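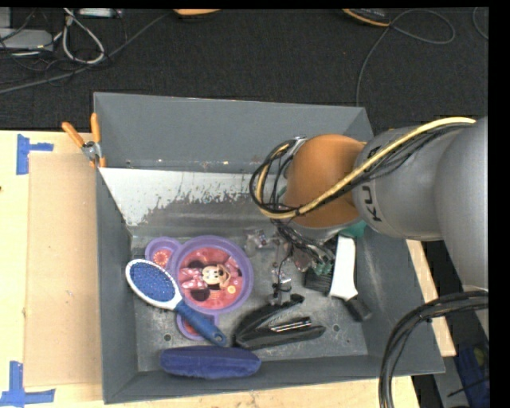
Why does this dataset have a file called faults.csv?
Because the arm stopped itself 100 times while we were recording, and deleting those runs would have made us look better than we are.

Villow Bin Picks, data card

Contents
3,103 pick attempts from a single metal bin of household objects. 1,765 are marked as successful. The faults are kept in, flagged, and never mixed into the training split.

What went wrong
Most of the stops were protective stops near the bin walls. The planner, Trutik, had the wall slope wrong by a few degrees and was very sure of itself. Cables and hose on the outside of the arm did not help - the collision model had never heard of them. We found this in October, by ear.

Known problems
Force readings after a stop are garbage until the next homing move. Flat items, such as plates, are overrepresented among failures. The paddle hairbrush is overrepresented among everything.

Safety
Do not replay these trajectories on hardware at full speed. Do not reach into the bin to help. The log from the Mbwambo cell has a note on this, in capitals.

Loading
Use the Datis reader and set skip_faults to false if you want the interesting part.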